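## 4. Results: what people do with the small stuff

Council leaflets are written by people who believe in categories. The one posted to every household in Brorkthorpe had four coloured columns, a cheerful drawing of a milk bottle and the phrase "if in doubt, check", with no hint of whom to check with. The Besolley leaflet was shorter and had no milk bottle. Both were careful about bottles, tins, cardboard and food. Neither had much to say about the items that filled most of the pages in our diaries.

We sent out 464 diaries and got 400 back in a state that could be read. Several of the others had been thrown away, in one case with a note on the diary form recording this under "mixed paper". The diary asked for the item, the room, where it was put and one line on why. The last column proved the most popular, and a number of respondents carried on down the margin.

### 4.1 The waiting place

The leaflets assume a single act: a person holds an object, consults the columns and drops it in the right bin. The diaries describe something slower. Before anything reached a bin it tended to spend time in a bowl, a basket, a carrier bag on a door handle or the top of the microwave. We call this the waiting place, although one Besolley respondent's "the naughty tub" was a strong rival and lost only on a vote among the authors.

Waiting places were seldom sorted. Respondents put soft plastic beside fabric and paper beside batteries, on the understanding that someone would deal with it later. Where we asked who this someone was, answers from the same house did not always agree. Soft plastics and thin fabrics were especially likely to end up as neighbours, being light, easily squashed and poorly served by the leaflet.

**Figure 1.** Soft plastic and a light blue, mask-like piece of material in a round, pink-rimmed container. 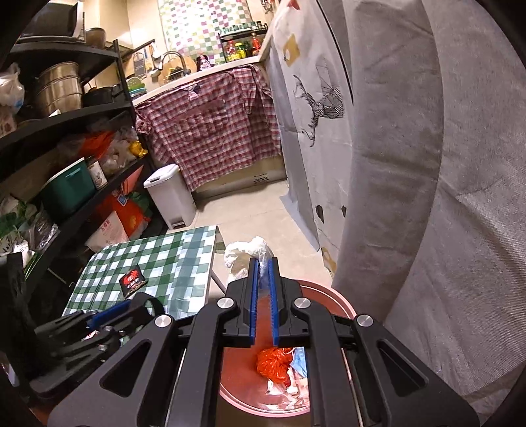
### 4.2 The "why" column

Respondents gave 614 reasons that we were able to code. We began with the scheme used in the earlier Ibarra survey, which offers knowledge, effort and attitude. It is a tidy scheme and we were fond of it until we met the data. "Bin was nearer" went under effort without a struggle. "Did not want to be the sort of person who rinses a crisp packet" took most of an afternoon.

In the end we added 2 further codes. The first, *deferral*, covers any reason that passes the decision to another person or a later hour. The second, *appeasement*, covers items put in the recycling because the respondent felt they ought to be recyclable. Appeasement turned up in both towns and was often defended with some heat. A respondent in Brorkthorpe wrote of a toothpaste tube that she had "given it every chance".

Users of Seda, the reminder app on trial in Besolley, wrote longer reasons than anyone else. We can't say that they sorted any better. They did apologise more, and two of our coders asked whether apology should have a code of its own. It should not, at least until somebody agrees to go through the margins again.

### 4.3 Paper that isn't paper

**Figure 2.** A small household discard in a kitchen. 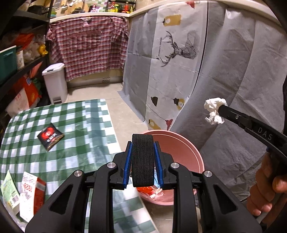
Tissue caused more disagreement than any other item in the diaries. Both leaflets leave it out of the paper column, on the grounds that the fibres are too short to be worth recovering, and neither says so in words a tired adult would take in at the sink. Respondents reasoned from the name and the look of the thing. It is white, it tears, it is made by the people who make the kitchen roll, and so it went in with the newspapers. Crumpling made matters worse: the tissue in Figure 2 is bunched at the top with a ragged bit hanging below, and nothing about its shape tells a second person what it was last used for. Diary keepers were well aware of this. Those who found a tissue left by another member of the household put it in general waste and gave reasons that we have coded, after discussion, as knowledge.

Kitchen roll followed the same pattern, with the added difficulty that Brorkthorpe accepts it with food waste and Besolley does not. One respondent moved from the first town to the second in March, halfway through the study, and kept to the Brorkthorpe rule throughout. Her entry in the final column reads "habit", underlined twice.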